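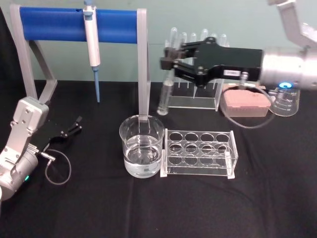 *Single-channel micropipette on its stand, tip end down, with a beaker beside the stand.*

## Unit 4: Measuring small volumes, and how to report them

Handout for the Wynne evening course in laboratory practice. Notes by Cledwyn Pritchard. Read before the December practical.

### 4.1 Accuracy and precision

These two words get mixed up all the time, so we will fix their meanings for the rest of the course.

**Accuracy** is how close the average of your results is to the true value. **Precision** is how close your results are to each other. A set of readings can be precise and wrong. It can also be scattered and have an average that is nearly right, although you would be unwise to rely on it.

An error that pushes every reading the same way is called *systematic*. Repeating the measurement does not remove it. An error that pushes readings up and down without a pattern is called *random*, and taking more readings reduces its effect on the average.

### 4.2 Checking a volume by weighing

The usual check on a pipette is to weigh the water it delivers. You need a balance, a small covered weighing vessel, distilled water and a thermometer.

1. Leave the water, the pipette and the vessel in the balance room until they are at the same temperature.
2. Record the water temperature and the air pressure.
3. Put the vessel on the balance and set it to zero.
4. Fit a new tip. Fill and empty it with water several times before the first reading.
5. Deliver one volume into the vessel, touching the tip to the inside wall.
6. Close the lid, wait for a steady reading and write it down.
7. Zero the balance again and repeat.

Write down every reading, including the ones you don't like. If you know what went wrong with one – a drop left on the outside of the tip, say – note it next to the number. Don't erase it.

### 4.3 From mass to volume

Water does not weigh exactly 1 mg per microliter at room temperature. Its density is a little lower, and the air pushes up slightly on whatever is being weighed. Both effects are combined in one number, called the Z factor, which you look up in a table for your temperature and pressure. At 20 °C and normal pressure it is 1.0029 µL/mg.

Volume = mass × Z

**Worked case.** The pipette is set to 750 µL. Five readings at 20 °C give 746.2, 747.0, 746.5, 746.8 and 746.0 mg.

- Mean mass: 746.5 mg
- Mean volume: 746.5 × 1.0029 = 748.7 µL
- Systematic error: 748.7 − 750 = −1.3 µL, or −0.17 percent

For the random error, take the standard deviation of the masses. The differences from the mean are −0.3, 0.5, 0.0, 0.3 and −0.5. Squared and added, they come to 0.68. Divide by 4 (one less than the number of readings) to get 0.17, and take the square root: 0.41 mg. As a share of the mean this is 0.06 percent.

Students often divide by five at this step. We use one less than the number of readings throughout the course, and the answer sheets are marked that way.

### 4.4 Significant figures

A calculator will show 748.66485 for the mean volume above. Most of those digits mean nothing. The spread in the readings is already in the first decimal place, so we stop there and write 748.7 µL.

Carry extra digits through the working and round once, at the end. Rounding at each step can shift the last digit.

### 4.5 Common sources of error

- **Evaporation.** Worse with small volumes and open vessels. Work at a steady pace and use the lid.
- **Warm hands.** Holding an air-displacement pipette for a long time warms the air inside it and changes the volume delivered.
- **Angle.** Hold the pipette close to upright when drawing up liquid.
- **Depth.** Put the tip only a few millimeters below the surface. Going deeper leaves liquid on the outside.
- **Speed.** Letting the plunger snap back can pull in air bubbles.

Thick liquids such as glycerol behave differently and are covered in the next unit, along with the reverse method.

### 4.6 Problems

Hand in written answers at the start of the practical. Show your working.

1. A pipette set to 121 µL delivers a mean mass of 120.1 mg at 20 °C and normal pressure. Find the mean volume and the systematic error in percent.
2. Two students check the same pipette. One has a small spread and a mean well below the setting. The other has a large spread and a mean close to the setting. Describe each set using the terms in 4.1.
3. Explain why taking 20 readings instead of five would not correct a faulty Z factor.

The practical is in the Grerville building, room 121. Bring a calculator and your bound notebook. Loose sheets will not be accepted.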